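Review: Skulau Upright Plate Rack
Prepared for the Household Equipment Advisory Service by Maham Jadoon, with additional notes from Vivek Bhatia

The Skulau is a folding rack intended for households without a dishwasher and for small shared kitchens. It is sold flat, in one size, and holds dinner plates and side plates on edge in a single row. The service was asked to assess it as a possible replacement for the older Brillex rack, which has been on our recommended list for several years and is now difficult to obtain.

Assembly required no tools. The two side pieces unfold and lock against a central bar, and the feet are pushed on afterwards. The printed instructions omit the feet altogether, and one of our assessors used the rack for a week before finding them in the packaging.

The rack was in daily use for 40 days in the kitchen of the Demudlow day centre, where the crockery has been donated over a long period and very little of it matches. Plates of differing diameter and depth are a severe test for any product of this type.

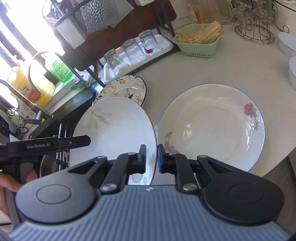

Spacing between the slots is the principal weakness of the Skulau. The slots are cut for modern plates with a shallow profile, and older pieces with a deeper well must be given two slots each. Demudlow's crockery includes white plates with a thin orange-red rim and a pale leaf-and-branch pattern, others with small flower sprigs and a dark green rim, and a large blue-rimmed plate with a pink rose. The leaf-pattern plates stood securely throughout. The rose plate could be accommodated only at the end of the row, and staff generally preferred to dry it by hand. The counter there is shared with the sink and its taps, and washing-up bottles are kept below the window, so the footprint of the rack also matters. When open it measures 43 cm in length, leaving enough room for one person to stack and dry.

Drainage was satisfactory. Water collects in a shallow tray which slides out from the front, although the tray has no lip at the rear and should be carried level. Kelly Lacerda, who supervises the kitchen, reported that it needed emptying after each full wash. The finish showed no rust at the end of the period, but slight staining had appeared at the joints and did not respond to ordinary cleaning.

The retailer, Dhillon, replaced a bent side piece without charge. The replacement took 7 days to arrive.

Findings

Stability: good
Capacity: fair with mixed crockery, good with a matching set
Drainage: good
Ease of cleaning: fair
Instructions: poor

The Skulau is recommended for households with a modern matching set. Those with older or deeper plates are advised to try their largest plate in the rack before purchase. The Brillex remains the better product for mixed crockery where one can still be found.

Published June 8, 2018. Enquiries concerning this review should be addressed to Sunita Dixit.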